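How a Door Swings

Push a door with one finger, close to the handle. It moves easily. Now push it close to the side where it is attached to the wall. It is much harder to move, even though it is the same door.

Every time you open a door, one edge stays in place while the rest travels in a curve. The line that it turns around is called the pivot. When you push near the handle, you are far from the pivot, and a small push does a big job. When you push near the pivot, you have to push much harder. Scientists call this turning effect torque.

People have needed doors that turn for thousands of years. Some very old doors had no metal on them at all. A wooden post along one side of the door stuck out at the top and bottom. The bottom end sat in a hole in a stone, and the post turned in the hole. Heavy doors slowly wore the stone away.
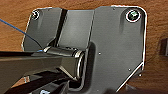 Later, people joined doors to their frames with hinges. A simple hinge has two flat parts, called leaves. One leaf goes on the door and the other goes on the frame. Leaves do not have to be the same size. The dark gray hinge on the brown wood has a smaller flap on one side and a larger, nearly square plate on the other. The smaller flap has a round screw near one corner. Screws grip wood well because the thread winds into it like a spiral ramp.

Many door hinges also have a pin. It goes through the middle, where the two leaves meet, and the leaves turn around it. If the pin gets rusty or dirty, the parts rub together and the door squeaks. The rubbing is called friction. A drop of oil helps the parts slide.

You have hinges in your body too. Your elbow is called a hinge joint. It bends and straightens, but it does not bend backward. Your shoulder is a different kind of joint and can move in many directions.

Words to know

Pivot: the point or line that something turns around.
Leaf: one of the flat parts of a hinge.
Friction: the force you get when two things rub together.

Written by Harvey Friesen. Last updated 28/02/2021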